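Wrist Offset

Ten to eleven, and the planner wouldn't plan.

Mitali had her shoes off under the desk. Two terminals, one cold tea, a packet of crisps open down the seam so she could get at the corners. Behind her the arm sat where it had stopped. Hadn't fallen, hadn't faulted. Just stopped, and said in the log, in its little grey font: no valid path.

"There's a path," she told it. "It's right there."

Zhuoran Wei came back from the vending machine with nothing. He'd given it the money. He stood behind her and read over her shoulder, which she hated, and breathed through his mouth, which she also hated.

"Same?"

"Same."

"Did you raise the samples?"

"2,448. It uses every one and then it gives up."

He pulled the other chair over. One wheel stuck, it always stuck. Sunday night, and the build for Harnosard was meant to go out before anyone there was awake. Jianguo Lu had promised it. Jianguo promised things on the phone, walking about, and then went home to his children.

She scrolled. Start state fine. Goal state fine. Four hundred lines of collision checks, all the same two words, wrist and object. Wrist and object. Wrist and object.

"Which object?"

"Doesn't say. Chenxi took the names out of the log in September. To make it faster."

"Did it make it faster?"

"5 milliseconds."

Wei laughed, one breath of it, and took a crisp.

So. Put the names back. She found the old commit, found the line, pasted it, broke the indent, fixed the indent. Rebuild. The bar crept. Plellow was an old code base and it built like one, everything leaning on everything, and you sat there and watched it go past files written by people who'd left. Zhuoran Shao's name was still in half the headers. Shao who used to hum. Shao who'd gone to Zollham for the money and sent one postcard with nothing on it but a drawing of a cat.

"Do you hear from him?" Wei asked. He'd seen the name too.

"No."

"I thought you two were."

"No."

He had the sense to look at the crisps. For two years people had said the one Zhuoran and the other Zhuoran, and you had to guess which was which, and then there was only the one and he never had seemed to get used to it.

Build done. She ran it.

wrist, object_3. wrist, object_3. wrist, object_3.

"What's three?"

She opened the viewer. The planner's idea of the world came up beside the camera picture, in flat colours, boxes and tubes, no shine on anything. It didn't know what anything was for. It had sizes, and a number to go with each size, and how sure it was. 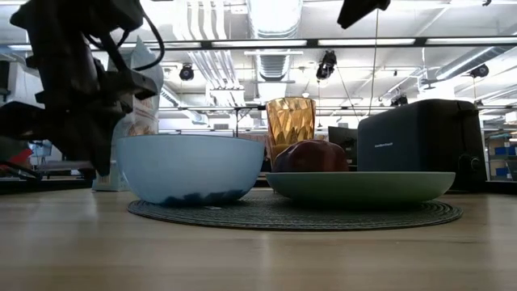

"Three's huge," Wei said.

It was. Nothing like it in the camera picture, but in the viewer a great orange slab, standing up on nothing, leaning a bit. She turned the view round. From the front it was a block. From the side it went on and on, straight back, right out through where the wall would be.

"That's not a thing," she said. "That's a smear."

"Depth noise?"

"It's seeing through something. Or off something. Getting a few good points and then a load of rubbish miles behind, and the fitter just – draws a box round the lot."

"There's a filter for that."

"There was."

She knew before she looked. You do sometimes, it comes up from the stomach. File called clip_far. In the header, his name. Under that one comment, in lower case, the way he wrote everything: dont remove this, it looks like it does nothing. m knows why.

M.

She read it twice. She did not know why. Or she had, once, at some desk at some stupid hour, with him humming and drawing on the back of her hand to show her how the rays went, and she'd nodded, and she hadn't been listening to the part about the rays.

"Somebody's turned it off," Wei said. "Look, in the config. Who was that?"

She looked. The name against the change was hers. Spring, a tidy up. Message: removing dead code.

"Me," she said.

He didn't say anything. Ate a crisp, quietly as a person can.

She set it back to true. Limit, 300. Saved. Her hands were cold so she sat on them while it loaded. In the viewer the slab shivered and pulled in and in, until it was a small orange box sitting among the other boxes, minding its own buisness.

"Go on then," said Wei.

She hit plan.

A green line, thin, up and over. Behind them the brakes let go with a click, and neither of them turned round yet. She'd got her phone out. She had the old number up and was typing, no capital, i do know why, and deleting it, and typing it agian.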